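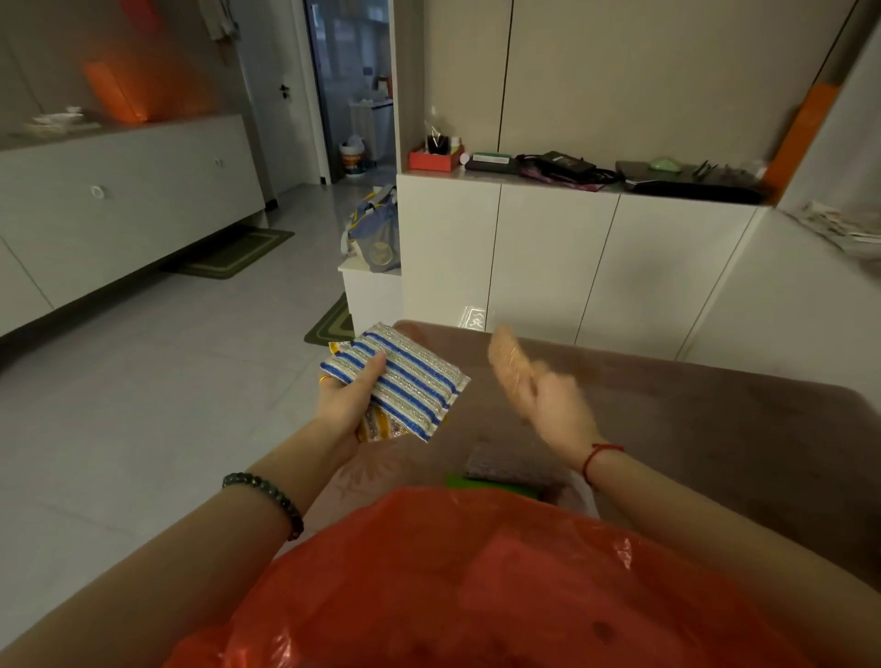 Cliser Household Sorting Kit

Made for school robotics clubs entering the Vukum unpacking challenge. Teams teach an arm to empty a shopping bag and group what comes out — sponges, wipes, cloths, small boxes. Sold by Plorton, item 2294.

What the team works on
Thin plastic bags are the hard part for most grippers. Students start by copying how a person does it: one hand pinches the rim open, the other lifts things out and sets them on the table.

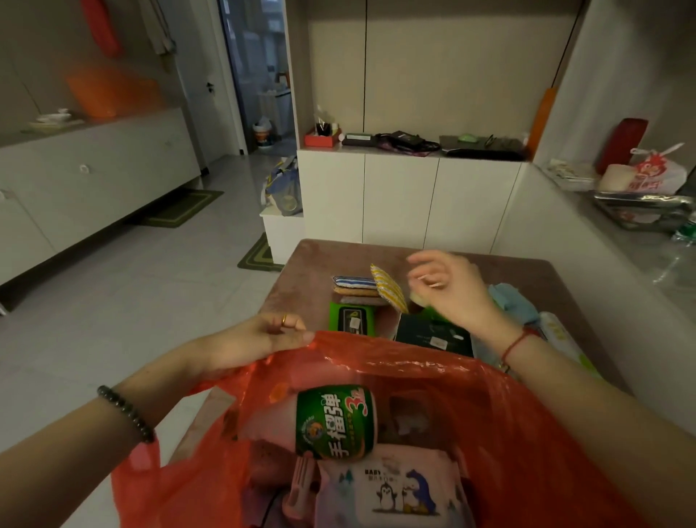
Specifications
Task cards: 19
Recommended team size: up to 9 students
Table height: 700 mm
Arm and gripper: not included
Works with the Lappalainen classroom controller

Listing updated July 17, 2022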